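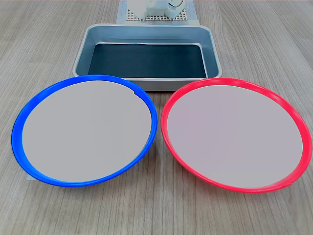 Natia adds color-rimmed plates to its September tableware line

November 2024

Natia has added two plastic plates to the range it supplies to care homes and day centers, one with a blue rim and one with a red-pink rim. Both have a flat, pale gray-white center. The plates are the same size and shape, and are sold singly or in mixed cartons of 10.

The rim is a raised ring with a sloped inner face. According to the company, the slope gives the user something to push food against with a fork or spoon, and the change of color marks the edge of the eating surface. The center is left plain so that most foods stand out against it. Natia said it tested patterned centers on an earlier version and dropped them after kitchen staff reported that small items such as peas and rice were hard to see.

Distribution is handled by Prumedik, which took over the line in September from Drutau. Existing Drutau account numbers remain valid for reorders until the end of the contract year. Orders for the new plates have to be placed under the Prumedik catalog, where they are listed with the bowls and not with the flatware.

The first production run was 3,180 plates, split evenly between the two colors. Over 300 of these went to the Hamdy day center and its satellite kitchens, where the plates are used at lunch on weekdays. Hamdy assigns the colors by diet: blue for standard meals, red for meals with a changed texture. The assignment is a local rule and is not printed on the plates. Other sites may use the colors as they see fit, or mix them.

Natia rates the plates for commercial dishwashers on a standard cycle. They should not be used under a broiler or on a hot plate. Reheating in a microwave is permitted for up to 7 minutes at medium power. Scouring pads will dull the rim and are not recommended. Plates with a cracked or lifted rim should be taken out of service.

For stacking, the company advises keeping the two colors in separate piles and letting the plates dry fully first. Water can collect under the rim if they are stacked directly from the machine.

A matching metal tray is not part of the line. Natia said the plates can be carried on most rectangular serving trays, and buyers should measure their own trays and racks before ordering in quantity. Sample pairs, one of each color, are available from Prumedik on request. Shipping is charged at the normal parcel rate.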